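Players wanted for the Vestdale community percussion group, beginners also welcome

Our group is looking for new members for the coming season. We are now a little short of people, after several players moved away for studies and for work, and we would like to fill the places before the first joint rehearsal in December.

We meet every Monday at 18:30 in the upper hall of the old school in Vestdale. The rehearsal takes two hours with one pause for coffee. The bus from Sokport stops in front of the door, but please note that the last one back leaves quite early, so many of us share cars.

What we play: mostly pieces for drums, cymbals and small gongs, some from the Chinese tradition and some written by our leader, Leena Ruotsalainen. We also make music for the summer theater in Sokport, where last year's outdoor play had an audience of 353 on its best evening. This is a big number for us!

Who can apply: anyone who is 16 or older. You do not need to read notes. Leena teaches the patterns by speaking them aloud, and you repeat them first with the voice and then with the hands. It is more important that you can come regularly. If you already play some other instrument, tell us, for we are also thinking about adding a flute to two of the pieces. 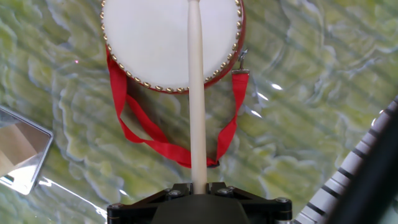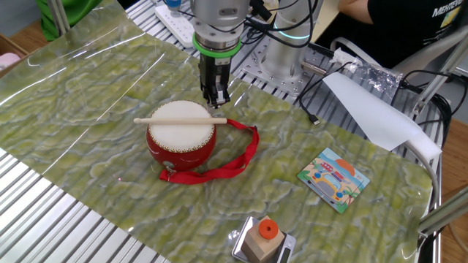
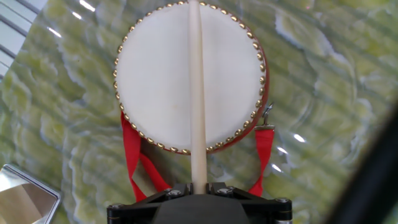 Small red drum with white drumhead and gold studs
Vestdale Culture Bulletin - No. 392 - page 40

What we offer: instruments to use during the rehearsals, a key to the practice room for members who have been with us for one season, and a weekend course in the spring with Tapio Hyvönen, who has played in theater orchestras for many years. Travel to performances outside of Vestdale is paid by the group. Wages we can not pay, unfortunately.

What we ask from you: the membership fee is 40 euros for the season, and half of this for students. Please bring your own ear protection and indoor shoes. The floor of the hall was sanded last summer and the school is very strict with it. If you must be absent, send a message to Raili Karppinen before noon on the same day, so that she has time to change the seating and the parts.

We also need one person for the stage work. This person carries and sets up the stands, keeps the list of the instruments and drives the van when we perform - a normal driving license is enough. For this task there is a small payment, 1,000 euros for the whole season, and you do not have to play anything. Kauko Niskanen has done it until now and he will show the work to the new person during the first month.

How to apply: write a short letter, half a page is fine, and tell which evenings are difficult for you and if you have played before. Leave it in the group's mailbox at the Vestdale library, or give it to Raili at a rehearsal. You may also come to listen first without any promise. Come in by the side door, the main door is locked after 18:00.

Applications for the stage work should be marked "Stage" and they are read by Paavo Koivisto. He answers to everybody, also to those who are not chosen.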